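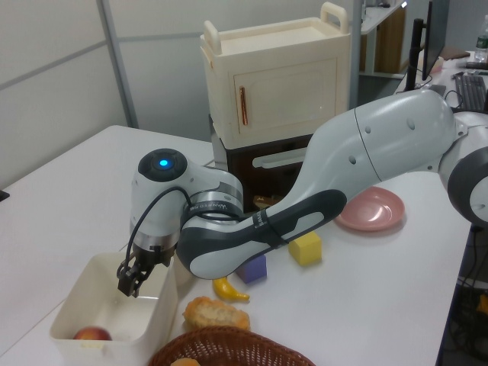
Flandow Recorder Review: Four Weeks of Pick and Place

If your team trains arms from demonstrations, you know how much of the job is bookkeeping. Flandow, the recording package from Stestex, takes over most of it, and I've had a great time with it (more than I expected from software that names files!).
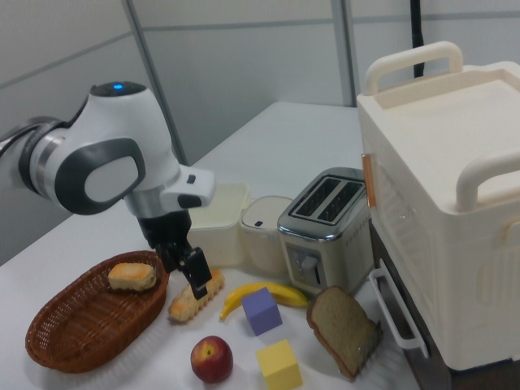
By Jingyi Su
Tested in January with version 4

Our task is a tabletop one: pick up a piece of food, an apple or a bread roll, say, and move it to wherever the instruction says. With our old scripts, every bad take meant stopping to fix a log by hand. In Flandow you tap one pedal to start, tap again to save, hold it to throw the take away. I was comfortable in an afternoon, and Jinfeng Shao, who shares the rig with me, had all 7 task prompts loaded before lunch the next day.

The review screen is the best part. It plays every camera view in step with the gripper signal, so a sloppy grasp jumps right out, and you can retag a take without opening it again. We've saved 3,761 takes and I still like scrubbing through them!
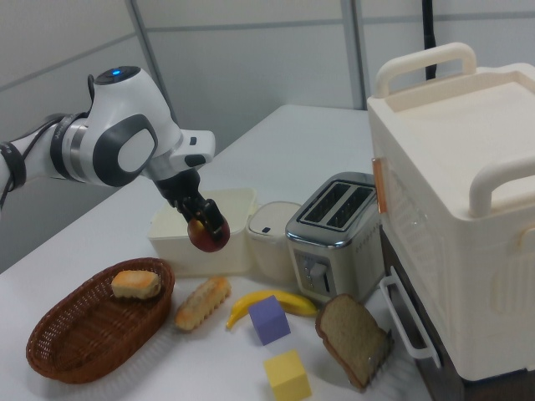 Does it work with more than one camera?
Three is the limit on the standard license. Each one gets its own clock check before recording starts, and a view that drifts gets flagged in the log.

My gripes are small. Search is slow once a folder gets big, and the export to Nastera format dropped our prompt text until I found the right checkbox, after I'd already sent 541 takes out without it.

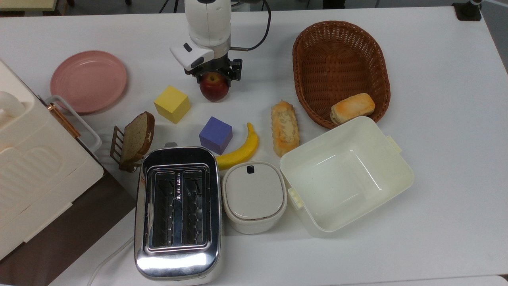 I redid that export overnight and it came through fine, but the box really should be checked by default. Support wrote back the same morning and said a fix is planned. I'd also love a way to shuffle the prompts automatically, because right now Jinfeng does it in a spreadsheet. Even so, we've renewed for the next project, and the old scripts are off the lab machine.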